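Moving in with my sister for a year - how do you split the food?

38 replies · 1,533 views

tealeaf_marnie wrote:

Right, bit of a ramble so get the kettle on. My little sister is moving in with me in the new year while she retrains, and we've already had words about food and she hasn't even packed a box yet. She wants one big shared shop, everything in together, split down the middle. I want separate shelves and separate shopping. I love her to bits but she eats cheese like somebody's going to ban it, and I take my own lunch in to work every day and I need to know it'll still be there in the morning!

She says separate shelves is what you do with strangers. I say it's what you do if you want to still be speaking by Easter. Has anybody lived with a brother or sister as a grown-up and found a way that works? We're both in our thirties and neither of us is rolling in it. I'm on Clelau Road so the nearest shop is the little one by the station and it's pricey.

12 likes

oldgoat70 wrote:

Shared kitty. End of. My brother and I did four years in a flat over the bookies and put the same amount in a tin every Friday. If the tin was empty we had beans. Separate shelves is miserable, you end up with two open milks and two half onions going brown in the door.

5 likes

Pipkin wrote:

Disagree with goat! The kitty only works if you both eat the same amount. I shared with my cousin, who ran marathons, and I was basically sponsoring him. He got through a loaf a day. I'm five foot one and I have toast on Sundays.

What we did in the end was share the boring stuff (oil, salt, rice, washing up liquid, loo roll, teabags) and buy our own everything else. We still cooked for each other when we fancied it, but you weren't obliged.

19 likes

oldgoat70 wrote:

Then he should have put more in the tin.

Pipkin wrote:

You try telling him that.

carmela_z wrote:

Carmela Zabala here, some of you know me from the allotment threads. I've lived with my older sister twice, once at 24 and again at 41 after my divorce, so I feel I've earned an opinion on this one.

First time round we did everything shared and it was a disaster. She'd do a huge shop on payday with things like artichoke hearts in it and then hand me the receipt. I remember one for a dinner she gave for her friends, which I wasn't even at, and there was a whole side of salmon on it. I paid my half as well, like a lemon. We had a screaming row in July, in a heatwave, with all the windows open, and the man downstairs started clapping.

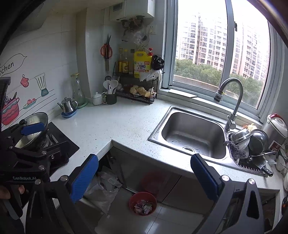

Second time we sat down first and talked about it like adults, and I'd say do that before you worry about which system you pick. We wrote down what each of us couldn't live without. Mine was decent coffee and proper butter. Hers was those Kasov gherkins in the tall jar and, for some reason, tinned peaches. Those things were sacred and you paid for your own and the other one kept her hands off. Everything else went in a shared shop, once a week, with a list we both wrote on. If it wasn't on the list it came out of your own purse - and that one rule got rid of nearly all the arguing.

We also had two nights a week where one of us cooked for both. She did Mondays because she was home early, and I did Thursdays. The rest of the time you fended for yourself. I used to look forward to Mondays all weekend. She makes a chickpea thing with burnt lemon that I've never been able to copy, and she won't write it down for me.

So Marnie, I'd go for a bit of both. And get the cheese put down as hers from day one!

41 likes · 6 replies

tealeaf_marnie wrote:

Carmela this is brilliant, thank you. The receipt for the salmon, I'd have been livid. I've just messaged her about a sacred list and she's come back with "all cheese, every kind, plus crackers" so at least she's being upfront about it.

Who kept track of the money for the weekly shop though? Did you take turns?

carmela_z wrote:

Turns. One week me, one week her, and we didn't bother evening it up to the penny. If one of us had a skint month the other did two in a row.

8 likes

spreadsheet_dad wrote:

Sorry but "didn't bother evening it up" is how people fall out. I kept a spreadsheet for the whole time my brother in law was in our box room. Every receipt. Took me five minutes of an evening. When he moved out he owed us 70 quid, he could see exactly why, he paid it and we all went to the pub.

3 likes

Pipkin wrote:

I'd rather eat my own foot than do a receipt spreadsheet with my family.

26 likes

spreadsheet_dad wrote:

Each to their own, but we're all still friends.

nightbus_jo wrote:

Small thing, but think about WHERE things go as well as who pays. My brother and I never argued about money at all, we argued about the fridge. He'd put raw mince on top of my yoghurts. He'd put a warm saucepan in with the lid half off and it would steam up everything. We ended up with me having the top half and him the bottom, plus one shelf in the middle for leftovers that were fair game for anyone. If you put it in the middle you'd given up your rights to it. He lost a lot of curry that way, and it's his own fault.

Also label your lunch. Masking tape and a biro. It feels daft labelling food in your own house but it's your lunch!

17 likes

tealeaf_marnie wrote:

Oh I like the fair game shelf. Mine's only a little fridge so it might have to be a fair game corner. My mum's offering us her old Flerholm one from the garage as a second fridge but it hums, and it would have to go in the hall.

oldgoat70 wrote:

Take the fridge. Free fridge. You can hang coats on the side of it.

nightbus_jo wrote:

Check what it costs to run first. Old ones can gobble electric and it'll come off whatever you save on cheese.

4 likes

breadbin wrote:

Going to be the grumpy one. I think a lot of this is overthinking it. She's your sister. She's retraining, so presumably she's going to be short of money for a year and you're the one with the wage? I'd just feed her. My gran took in three of her sisters one after another and I don't think she ever had a shelf.

9 likes

Pipkin wrote:

Bet your gran had opinions about it though.

tealeaf_marnie wrote:

That's a bit harsh, breadbin. I earn more than her but not loads, and I've got the mortgage on my own. She's giving me something towards the bills and she was the one who insisted on that. I don't want her to feel like a lodger, and I don't want to be quietly cross every time I open the fridge either. That's all I'm trying to sort out.

22 likes

breadbin wrote:

Fair enough, I didn't know about the mortgage. Sorry if it came out snippy. I'd still say be generous where you can, it's only a year.

6 likes

carmela_z wrote:

You're both right, I think. My sister was generous with me the second time without making a thing of it. She'd "accidentally" buy two of something. I noticed, and I never said anything, and when I was back on my feet I accidentally bought two of things for a bit.

33 likes

moss_and_co wrote:

Nobody's mentioned the market yet. If you're on Clelau Road you can't be far from the Saturday one. The Ó Conaill stall does big bags of veg cheap in the last hour, far too much for one person but just right for two. My housemate and I go together and then have soup until Wednesday. You do get sick of parsnips.

7 likes

tealeaf_marnie wrote:

I walk past it every week and I've never once stayed until the end! Will do.

Update for anyone still reading - we had a long phone call tonight. Sacred lists are agreed (hers is cheese and crackers, mine is my lunch things and the nice orange juice). One shared shop a week, taking turns. She's cooking Tuesdays and I'm cooking Sundays. No spreadsheet, sorry dad. We haven't settled the hall fridge, she wants it and I've said I need to hear how loud it is first. Mum's going to plug it in this weekend and ring me so I can listen down the phone.

29 likes · 2 shares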